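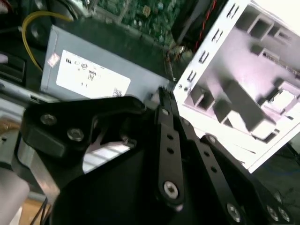

Fitting a new processor is my favorite part of any build – five calm minutes and the whole PC feels new! Switch off, pull the power cord, and open the case wide enough to get at the board.

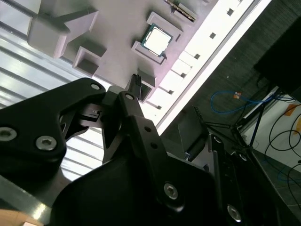
Keep your parts sorted before you touch the socket. A tray with separate pockets is great for this, and the processor can sit in its own pocket, metal side up, until you want it. Hold it by the edges only.

Now open the socket, match the corner marks, and lower the chip straight down. No pushing!

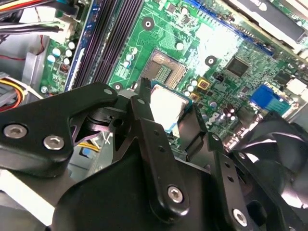

Processor beside the open socket, gold pins exposed

Close the lever and you're ready for paste.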